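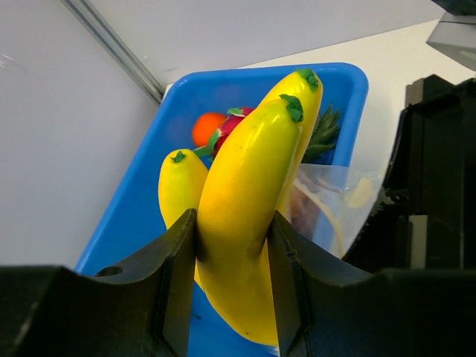 Sun 24 February – prop food, produce bins

In on my own till eleven, then Jihad. Heating off again, kept my coat on.

Job for today: get the artificial fruit and veg sorted, cleaned and listed before the Tircombe shop set goes out. Leonilde wants the list by Tuesday so she can price the gaps. Everything came back from the Hinojosa job in whatever bag was nearest and half of it was in with the crockery.

Bananas
Blue bin. Three of them in there, big glossy yellow ones with the green caps. Good colour under the shop lights, a bit greener towards the top which helps. The small dark specks on the skin are meant to be there, don't scrub at them!! (Flynn, this means you. See the pears.)
Too shiny for anything close up. Tried a dulling spray on the underside of one of the old loose bananas from the crockery box – went cloudy, horrible. Wiped it back with warm water and a drop of washing up liquid, came off after a lot of rubbing. Second go with the matt wax Sofia left, thin coat on a cotton cloth, left it ten minutes, buffed. Much better. Looks like fruit now and not like a bath toy. Will do the rest the same way but only after Solange has seen the test one next to a real banana.

Caps
Main trouble with the whole batch is the green caps at the stem end. They work loose with handling and then you find them in the bottom of the van. Two kinds of glue tried on loose ones:
– hot glue: grabs fast, but strings everywhere and the cap popped straight off when I flicked it. No good on a skin that smooth.
– contact adhesive, both faces, wait till tacky, press: held. Gave it a proper tug after lunch and it stayed. Smells awful, do it by the door.
Roughing up the seat first with a bit of 240 paper makes a difference. Don't go past the edge of the cap or the scratches show.
Spare caps are in the tobacco tin, top drawer, left of the sink. They do not all fit everything. Dry fit first.

Oranges
Orange one is fine, lovely strong colour, wouldn't touch it. The ones from the Hinojosa bag have a seam you can see from across the room. Jihad thinks sand and repaint, I think put them at the back of the crate with the seam down and get on with our lives. Left it there, he's going to do one to prove his point.

Pears
Flynn went at the freckles with a scourer last month thinking it was dirt. Four pears now bald on one side. Can be redone with a toothbrush and thinned brown acrylic, flick from a distance, practise on newspaper first. Did one. Came out more like measles. Leave for Sofia, she has the hand for it.

Veg
Onions OK. Carrots OK but the tops have faded to a sort of grey, need new greenery, ask Rakska if they still do it by the metre. Lettuces filthy, in the sink now in cool water, will come out before I go home. Note to self: shake them, don't wring them.

Washing, so we all do it the same
Cool or hand-warm water only. Hot softened the skin on the grapes last year and they've never been right.
One drop of liquid, soft cloth. No bleach, no scourers, no white spirit.
Dry on a towel, stems up so the water doesn't sit in the caps.
Back in the bins only when dry all the way, else they smell of pond.

Storage
Want to stop using bags altogether. Bins stack, you can see what's in them, and the fruit doesn't get squashed under a tripod. Ploston have the next size up at 42 for the lot, which seems fair – asked Leonilde to put it through with the rest. Heavy things at the bottom, anything with leaves on top. Bananas stems up please, when they lie flat the caps rub on each other and that's half of our glue problem.
Labels on the short end, not the lid. Lids wander.

List
Started a fresh sheet, the old one was no use to anyone (had us down for a marrow, never seen a marrow in this building). Total after going through every bag and box: 272 pieces, fruit and veg together, counting a bunch of grapes as one. Not counting the bald pears as usable. Sheet is on the clipboard by the kettle, pencil only so it can be altered.

Still to do
– Solange to look at waxed banana v. real one, by daylight and under the shop lamps
– wax the rest if she's happy
– reglue loose caps, door open
– Jihad's orange
– Sofia: pears, whenever she's next in
– ring Rakska re carrot tops
– more 240 paper, we're down to scraps
– find out what the Tircombe people want in the front crates. If it's all citrus we're short, and anything ordered now won't be here till April.

Jihad's just been past, says the adhesive smell has got into the office. Opened the window on the stairs. Lettuces out of the sink, drying on the rack with a towel undernieth, somebody turn them in the morning please.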